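[tundcombe-equipment] Re: gripper purchase, spring round
From: Mirsad Kadrić
Date: 2026-02-22
In reply to: Nermina Dumitrescu

Nermina Dumitrescu wrote:

> Hi all,
> I'd like to get the Pronix order in before the April cutoff. Drimel has
> quoted us 1228 per pair of hand-held grippers, marker cubes mounted,
> and I'm proposing four pairs. That gets us two tables running at once
> with two pairs on each, and people can swap in and out without waiting.
>
> Running cost should be close to zero once we have them. They're
> hand-held, there's no arm to service, and anybody can learn the thing
> in an afternoon. Please send objections soon so I can sign.
>
> Nermina

Objections, then. I'm not against buying grippers. I'm against buying four pairs on the strength of a quote that leaves out most of what we'll be paying for.

Start with "close to zero." The fingers are soft. Soft things tear, and they pick up grime and stop gripping slick covers the way they did in the first week. I went through the Drimel quote line by line and there's no price for replacement fingers anywhere, no lead time, and no word on whether we can fit them ourselves or have to send the whole unit back. I asked the Perić workshop if they could cast us spares and they said maybe, if we send them one to measure and don't expect an answer quickly. Until somebody puts a number on that line I'd treat it as the biggest one in the budget.

Same story with the cubes. "Mounted" is nice, but a cube that gets knocked has to be set straight again and the pair checked before anyone trusts the recordings. Who does that, and on whose hours? If the answer is Pronix support, I want the support price. If it's me, I want to know what I'm dropping.

Then the room. Flat items on a hard, shiny tabletop are fiddly work, and that's what we've told everyone we're going to do first.

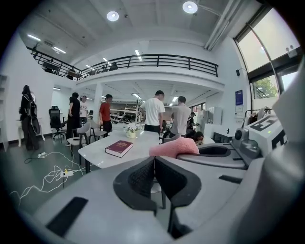
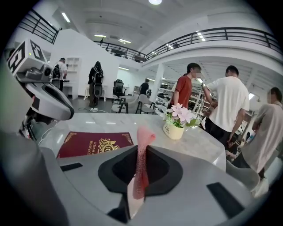
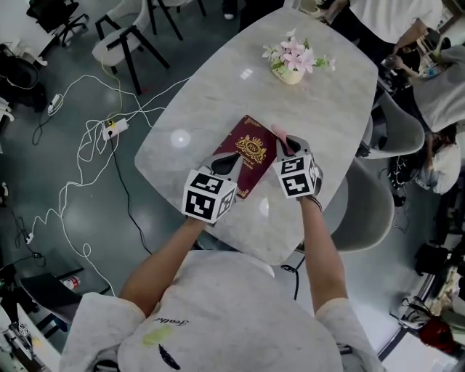

Hand-held grippers at the marble-patterned table. In the third, both are in use on the passport.

Look at the floor in the first and the third before you tell me we only need the grippers. White cables and power strips, out where people walk. We'd need floor covers or a drop from the ceiling at each table, and Tundcombe facilities will charge us for either one. I don't see a cent for it in the plan. The chairs are a smaller complaint, but if people are going to lean over a table for a whole shift I'd like to hear somebody has thought about table height. Adjustable tables cost real money too.

Also look at how close those markers and finger tips get to each other on a small object. A passport leaves very little space between two bulky housings. I'd want to try the smallest things on our task list before committing. If half of them are too small for these, we'll be shopping for a different finger shape by summer, and I doubt Drimel will take back the ones we've used.

On "anybody can learn it in an afternoon" — learn to hold it, sure. It took me almost 3 weeks to get two people closing at the same speed on the last setup we had, and that was with both of them trying. Training hours belong in the budget. So do the recordings we throw away while people are getting the hang of it.

What I'd do instead:

Buy two pairs now. One table.
Order spare fingers with them, and don't sign until the price is on the quote.
Get facilities to look at the power before the boxes arrive.
Keep a plain log of what breaks, what comes loose and how long it's out of action.
Go back to Drimel in April with the log and decide on the other two pairs then.

I know the argument for four is that the price may go up. It may. Drimel said the same thing last time and the price stayed put, and we ended up with a cabinet of equipment bought in a hurry. I'd sooner pay a bit more for the second batch and know what I'm buying.

Nermina, could you ask them two things for me: does the 1228 include the charging gear and cables, and does the warranty cover the fingers or only the housing? The quote says "unit" all the way through and never says what a unit is. If they come back with good answers on both I'll drop about half of this.

I can go over the task list with whoever is free. Bring the small stuff.

Mirsad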